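# Soft Plastics, Bins and Cloths: notes on the sorting set

Filed under: Home & Household > Recycling > Small Habits

Welcome, and thank you for opening the readme before anything else. This folder goes with the Lengate sorting set, a modest collection of pictures and notes on the everyday business of getting rubbish into the right bin. I began it in February, when our kitchen was in a sorry state and I wanted something to look back on, and it has grown a good deal since then (as these things do!).

## What is in the set

The notes cover 4 kinds of household waste: soft plastics, card, food scraps and the awkward leftovers that never seem to belong anywhere. Soft plastics take up far more room than the rest, partly for the simple reason that there are so many of them in an ordinary week's shopping, and partly, I confess, as they are the ones I find most interesting. Bread bags, the film off a tray of mushrooms, the thin crackly sort that comes round a bunch of flowers – they all get dropped in much the same way and yet they all sit differently once they're in the bin.

There are 40 entries altogether. Each has a short label, a line on what sort of thing was being thrown away, and a remark if I had one to make. Some have no remark. A few have rather a long one, so do feel free to skim.

## Labels

- bin: any open container being used for waste, whatever its size or colour
- film: thin plastic, crumpled or flat, see-through or cloudy
- cloth: towels, dusters, dishcloths and anything else in fabric lying nearby
- mixed: more than one of the above close together

I used "film" generously. If a piece was clearly plastic and clearly thin, in it went, and I didn't fret over whether it had once been a bag or a wrapper, as that is often impossible to say after it has been scrunched up. "Cloth" caused me more bother than I expected. At first I left cloths out altogether, thinking they were only in the way, but they turn up next to bins so often that leaving them out gave quite a false idea of what tidying up is like.

The entry below is labelled mixed: whitish film, crumpled, inside an open teal-blue bin, with a light aqua cloth hanging over the near side.
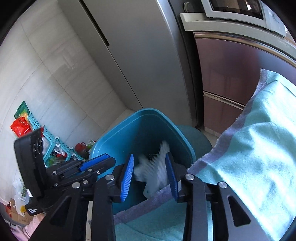 Kandik wrote back that film ought to be folded into a flat little square before it goes anywhere near a bin, and that a household doing so would empty the thing half as often. I have tried it and I do see the point, though I'm afraid my squares spring open again the moment I let go of them. Tying a loose knot works better for longer pieces. For short ones I have gone back to scrunching, and have made my peace with it.

## Choosing a bin

People do ask, so a few words. I like a plastic bin with a smooth inside, which wipes out in a moment with warm water and a drop of washing-up liquid. Rounded rims are kinder to the hands when you carry a full one to the back door. Colour is a matter of taste, but having one colour for film and quite another for food scraps has saved us many a muddle, especially at breakfast. Our first bin was a Punus one with a lid, and the lid was off within 15 days. It now lives under the sink with the spare sponges in it.

## Known gaps

Card is thin on the ground and I would like more of it. Only 4 entries deal with food scraps, and two of those are potato peelings. Glass isn't covered at all. I had meant to add a section on rinsing, and there is a draft of it somewhere, but it turned into a long grumble about yoghurt pots and needs a good trim first.

## Using the notes

Help yourself for teaching, household projects or plain curiosity. If you correct a label, do please send the change back so that everyone has it. Keep the entry names as they are, or the index will lose its place.

Comments (3)

Mühlbauer: Very useful, thank you. Could "net" be its own label? Onion and orange nets are neither film nor cloth and I never know what to do with them.

peg_and_line: We keep the film bin by the back door and it fills up in no time. Glad it's not only us.

Mühlbauer: Also a vote for the yoghurt pots, grumble and all.

Contact | © Lengate sorting set | Back to top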